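Die Sendung 3819
Erzählung

Mit der Abwicklung der Poststelle Flurnar wurde im November der Unterzeichnete betraut, Benedek Bárány, Revisor im mittleren Dienst. Der Auftrag umfasste die Übernahme der Kasse, die Prüfung der Bücher sowie die Rückführung sämtlicher Gegenstände, die im Eigentum der Verwaltung standen. Für die Arbeiten waren sieben Tage angesetzt.

Die Anreise erfolgte mit dem Triebwagen bis Mivel und von dort zu Fuß. Der Linienbus nach Flurnar war zu diesem Zeitpunkt bereits eingestellt, was aus dem Fahrplan nicht hervorging. Der Unterzeichnete traf nach Einbruch der Dunkelheit ein und fand die Schalterhalle beleuchtet vor. Hinter dem Schalter saß der Leiter der Poststelle, Sándor Erdős, in Dienstjacke. Er erklärte, die Öffnungszeit ende um achtzehn Uhr, er habe jedoch mit Rücksicht auf den angekündigten Besuch die Lampen nicht löschen wollen.

Die Kasse stimmte. Auch die Bestände an Wertzeichen, Formularen und Bindfaden entsprachen den Aufzeichnungen. Beanstandet werden musste allein das Verzeichnis der unzustellbaren Sendungen, das Erdős in einer Weise führte, für die sich in der Dienstanweisung keine Grundlage findet. Hinter jeder Nummer war der Grund der Unzustellbarkeit eingetragen, dahinter jedoch, in kleinerer Schrift, eine weitere Bemerkung. »Empfängerin verzogen. Hatte im Frühjahr noch die Fenster gestrichen.« »Anschrift unleserlich. Vermutlich in großer Eile.« »Annahme verweigert. Am nächsten Morgen danach gefragt.«

Auf Befragen gab Erdős an, die Spalte sei breit gewesen und er habe sie nicht leer stehen lassen wollen.

Die letzte Eintragung trug die Nummer 3819. Es handelte sich um einen Brief gewöhnlichen Formats, aufgegeben in Flurnar und gerichtet an eine Person in Flurnar, nämlich an Frau Seon-mi Oh, Haus Kovalchuk, Obergeschoss. Als Absender war Miklós Szűcs angegeben, Haus Kovalchuk, Erdgeschoss. Als Grund der Unzustellbarkeit hatte Erdős vermerkt: »Zustellung auf Wunsch des Absenders ausgesetzt.« Eine weitere Bemerkung fehlte.

Der Unterzeichnete wies darauf hin, dass eine Aussetzung auf Wunsch des Absenders nur binnen einer Frist zulässig sei und dass diese Frist seit sechs Jahren verstrichen war. Erdős bestätigte dies. Szűcs sei in der ersten Zeit täglich erschienen, um die Aussetzung zu verlängern, später monatlich, zuletzt jeweils im Dezember. Er habe dabei stets die vorgeschriebene Gebühr entrichten wollen. Eine solche Gebühr sei nicht vorgesehen, und man habe sich darauf geeinigt, dass er statt ihrer eine Postkarte erwerbe.

Die Postkarten fanden sich im Haus Kovalchuk, wohin sich der Unterzeichnete am dritten Tag begab. Szűcs hatte sie unbeschrieben in einer Blechdose der Marke Prolelard verwahrt, die nach ihrer Aufschrift ursprünglich Schmalz enthalten hatte. Er war ein großer, leiser Mann von sehr gepflegter Ausdrucksweise. Auf die Frage, ob er den Brief zurückzunehmen oder zuzustellen wünsche, bat er um Bedenkzeit.

Es wurde ihm mitgeteilt, dass Bedenkzeit nach Schließung der Poststelle nicht mehr gewährt werden könne.

»Dann bis zur Schließung«, sagte Szűcs.

Über den Inhalt des Schreibens machte er keine Angaben und war hierzu auch nicht verpflichtet. Frau Oh, die während der Unterredung die Treppe herunterkam und grüßte, wurde nicht in Kenntnis gesetzt. Das Briefgeheimnis schließt nach hiesiger Auffassung die Existenz des Briefes ein.

In den folgenden Tagen setzte Regen ein. Der Unterzeichnete siegelte die Schränke, verzeichnete die Stempel und nahm die Mahlzeiten gemeinsam mit Erdős in der Schalterhalle ein. Am vorletzten Abend legte die Bezirksärztin Aoife Mac Giolla, die auf der Durchfahrt Medikamente abzuholen hatte, eine Beschwerde über die Schließung vor. Sie umfasste sechs Seiten und war in allen Punkten begründet. Ihre Weiterleitung wurde zugesagt und ist erfolgt.

Am letzten Tag erschien um siebzehn Uhr vierzig Miklós Szűcs am Schalter. Er trug einen Mantel, den er sichtlich für den Anlass ausgebürstet hatte, und verlangte eine Postkarte. Erdős legte ihm die letzte vor. Szűcs bezahlte, trat an das Stehpult und schrieb. Er schrieb lange für eine Karte. Sodann gab er sie auf, adressiert an Frau Seon-mi Oh, Haus Kovalchuk, Obergeschoss, und bat darum, den Brief mit der Nummer 3819 zu vernichten.

Die Vernichtung wurde im Beisein des Unterzeichneten vorgenommen. Der Ofen der Schalterhalle war hierfür ausreichend. Um achtzehn Uhr löschte Erdős die Lampen, zog den Mantel über die Dienstjacke und stellte die Karte persönlich zu. Für diesen Gang bestand keine Zuständigkeit mehr. Er wird in der Abrechnung nicht geltend gemacht.
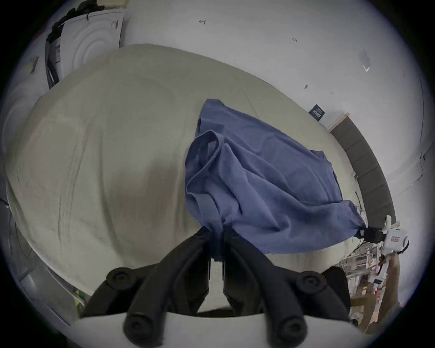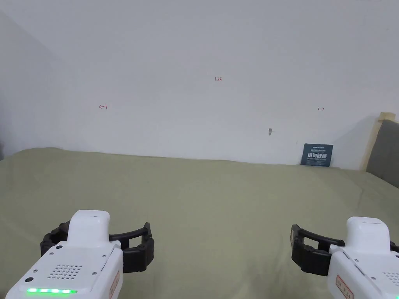

Salbeigrünes Tuch auf beiden Bildern, auf dem ersten dazu ein blaues Kleidungsstück.

Das Verzeichnis der unzustellbaren Sendungen wurde dem Archiv übergeben. Beim Durchblättern im Triebwagen stellte der Unterzeichnete fest, dass hinter der Nummer 3819 nachträglich eine Bemerkung eingefügt worden war. Die Tinte hatte auf die gegenüberliegende Seite abgefärbt. Die Eintragung lautet: »Erledigt. Oben war noch Licht.«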